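Bench notebook, cloth cell
Sunday, July 9, 2023

In on the weekend to get the second-half equipment list straight before Jin-sol has to send it up. Writing it here first so the reasoning is somewhere other than my head. Prices still to be filled in where I say so.

Where we are: one two-arm cell, does folding and hanger work, shared by everybody. Ask is for a second cell. Jin-sol Bang thinks we get the second cell OR the spares and the compute, not both, so everything below is ranked.

1. Arms. Two quotes in hand. Iten will sell us a matched pair, same size as now, lead time 12 weeks. Tikura is cheaper per arm but their controller is separate and you pay for it again on each arm, so by the time it's a pair the gap is small. Also we'd have two sets of drivers to keep alive. I lean Iten. Need a written quote, the one I have is just an email with a number in it and it expires.

2. Grippers. Want spare fingertips more than I want spare grippers. Thin cloth is what kills us, tips get smooth and then the edge of a shirt slides out. Phromma does a softer pad, minimum order 50. We would get through them. Put it in even if the second cell gets cut. 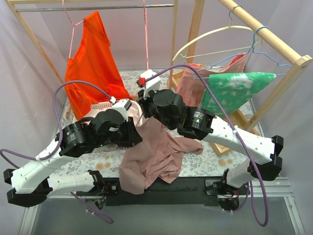 3. Cables. Should have been its own line last time and wasnt. Last February we lost most of a week to one bad connector, with no spare in the drawer. Budget two full sets per arm, plus a bag of clips and ties. Ask whether the longer version is the same price, wrist turns are hard on the short ones. $200 set aside, probably enough.

4. Racks and hangers. Cheap, do not argue over it. Wood racks are fine and easy to rebuild. Want the new cell to have the same rail height as the old one or every saved start pose is junk. Measure before ordering!! Mixed hangers on purpose, please nobody buy a box of identical ones to be tidy. Thrift store run for garments, sleeveless tops and kids sizes mainly, more stretchy stuff. Jin-sol has the receipts from the last run.

5. Table frame. Extrusion from Fillaven again, same profile as before so the brackets carry over. $500 for the lot if we cut it ourselves. They'll cut it for extra. I say let them cut it, our saw drifts and I spent too long shimming the last one. Ask for end caps too.

6. Wall panels for the enclosure. Plain, matte, one color. Could reuse the offcuts, check the closet.

7. Compute. Not settled. If both cells log at once the current machine won't keep up, I'm fairly sure, but I have no test to point to. TODO run two loggers off the one cell and see when it starts dropping. Do this before Tuesday or the line goes in as a guess and gets cut as a guess.

8. Floor space. Second cell only fits if the parts shelving moves. Power on that wall is one circuit. Facilities request has its own form and its own queue, so it has to go in the same day as the PO, not after.

Ranking if we are told to trim:
cables and pads, keep no matter what
compute
Iten pair
frame + racks (pointless without the arms)
panels

Idea from Jin-sol: buy one arm now, one next fiscal year. Don't love it. A single arm can't do the hanger tasks the way we run them, it would sit there, and the matched-pair price goes away. But it does get the frame and power work approved early. Leave it in as option B, half a page max.

Open:
- Iten, does the warrenty cover the wrist or only the base and elbow?
- Tikura demo unit, is that offer still good
- shipping and duty not in either quote
- who signs if it goes over the limit in one PO
- sheet has the old cost code on it, fix

Stopped here, spreadsheet is half done, tab called "cell 2 v3". Ignore v2.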